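About Bristus

Bristus is a school for adults who want to learn the work of a pharmacy. We train pharmacy technicians, stockroom staff and counter assistants, and we prepare people already in the trade for more senior posts. Our main building is in Ornden, on the corner of Saber Street, and we hold evening classes at a second site in Jeltbridge.

The school began as a single evening course for shop assistants whose employers wanted them to handle prescriptions with more confidence. The course was soon full, and a second was added the following November. Day classes came later, along with the practice dispensary, which is still the room our former students remember best. It is laid out as a working pharmacy would be, with a counter, shelving, a locked cabinet and a preparation bench.

What We Teach

The technician program is our largest. It runs for 8 months and covers the reading of prescriptions, dosage arithmetic, labeling, storage, record keeping and the law as it applies to those who work under a licensed pharmacist. Students spend two mornings a week in the practice dispensary and the remainder in the classroom. A placement of 300 hours in a community or hospital pharmacy follows, and no certificate is issued until the placement supervisor has signed the final report.

The counter assistant course is shorter. It is intended for people who will deal with the public every day and who need to know when a question should be passed to the pharmacist. A good part of the course is given to conversation: how to ask what other medicines a person takes, how to speak quietly at a busy counter, and how to explain a delay without giving offense.

The stockroom course deals with ordering, expiration dates, recalls and returns. It is taught only at Jeltbridge, where there is more storage space.

Admission

Applicants must be at least 18 and hold a high school diploma or its equivalent. No earlier study of science is required, although a short arithmetic paper is set at the interview. Those who do not pass it are offered a free refresher class and may sit it again. The school currently has 243 students enrolled across its two sites, and day places in Ornden are usually filled well before the term begins.

Applicants whose first language is not English are welcome. Reading support is available in the hour before evening classes — there is no charge for it, and no need to sign up in advance.

Our Teaching Staff

All of our instructors have worked in a pharmacy, and most continue to do so part time. We regard this as essential, as rules and products change often and a teacher who has left the counter behind will soon be out of date. New instructors share their classes with an experienced colleague for a full term before teaching alone.
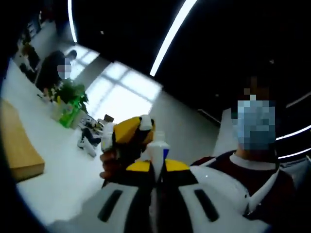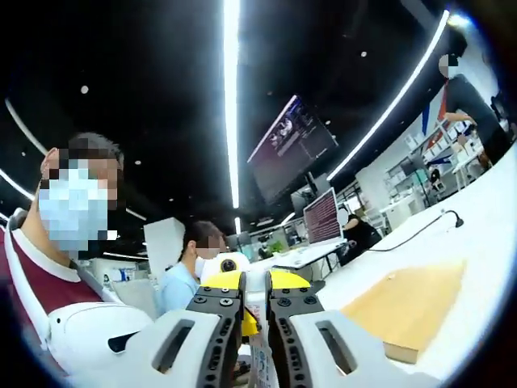 Classes are kept small enough for every student to be heard. Written work is returned within a week, with comments, and each student meets with an instructor twice a term to discuss progress. Students who fall behind because of illness or family duties may move to a later class without paying again.

Fees and Assistance

Fees are set each year and cover tuition, printed course materials and the first certification exam. They may be paid in full or in monthly parts. A number of local employers pay for their own staff, and the office can supply the forms they will need.

Visiting the School

Visitors are asked to call ahead so that a member of staff can be free to meet them. The Ornden office is open on weekdays from morning until the end of evening classes. Parking at Saber Street is limited, and the entrance for wheelchair users is on the courtyard side.

This page was last revised on Tuesday, May 24, 2022.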